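Hullico bringt Küchenset für Roboterarme in den Verkauf

Die Firma Hullico nimmt ab März Bestellungen für ein neues Übungsset entgegen. Es heißt Oker und richtet sich an Werkstätten, Schulen und kleinere Labore, die schon einen Roboterarm besitzen und mit ihm einfache Arbeiten aus der Küche üben möchten. Das Set kostet 1.189 Euro. Arm und Greifer gehören nicht dazu und müssen vom Kunden gestellt werden.

Geliefert werden die Software, eine Halterung für eine kleine Kamera am Handgelenk des Arms sowie ein Heft mit sieben Aufgaben. Die Gefäße und die Lebensmittel besorgt der Kunde selbst. Laut Hullico genügt dafür, was man in einem normalen Haushaltsgeschäft bekommt.

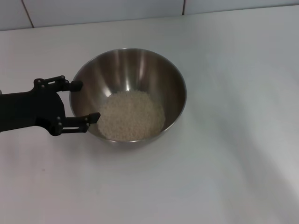
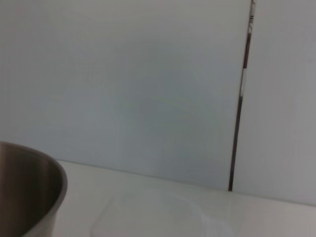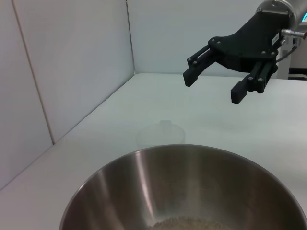
Über den Vertrieb in Deutschland entscheidet die Firma Kinnunen, die das Set auch in einer Leihversion anbieten will. Für vier Wochen Miete werden 400 Euro verlangt, und bei einem späteren Kauf wird die Hälfte davon angerechnet. Anneli Nieminen betreut bei Kinnunen die ersten Kunden und empfiehlt ihnen, mit der Reisaufgabe anzufangen. Eine Schüssel aus Edelstahl, wie sie auf dem ersten Bild zwischen den gespreizten Fingern des Greifers steht, hat einen dünnen Rand und spiegelt stark, was für die Kamera nicht einfach ist. Noch schwieriger sei der durchsichtige Becher, der auf dem dritten Bild hinter der Schüssel steht und sich von der weißen Umgebung kaum abhebt. Diese Aufgabe kommt im Heft deshalb erst am Ende.

Die Software speichert bis zu 2.000 Durchgänge auf dem Rechner des Kunden. Wer mehr behalten will, braucht ein Zusatzpaket von Arkbridge, dessen Preis noch nicht bekannt ist.

Sirkka Kuusisto, bei Hullico verantwortlich für das Produkt, kündigte außerdem eine deutsche Fassung des Hefts an. Bis jetzt liegt es auf Finnisch und Englisch vor. Die Käufer der ersten Lieferung sollen die Übersetzung kostenlos als Datei erhalten.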